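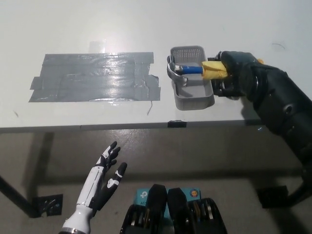
Hammer and basket on the white table, tape patch to the left.

10/6/18
Back on the gazetteer sheets, country entries this time. I did Suda in the morning and got as far as the border lengths before the numbers stopped adding up (again!). The old atlas gives the land border as 658 km and my tracing comes out 19 short, so I think I'm cutting the corners where it follows the Kutora river. Need to redo that stretch with points every 400 m – slow, but fine.

Flislow still has 2 spellings in the index. I'm keeping the one we agreed on in May, so please don't change it back! Abbasi valley elevations not started. Does anyone have the key to the map drawer?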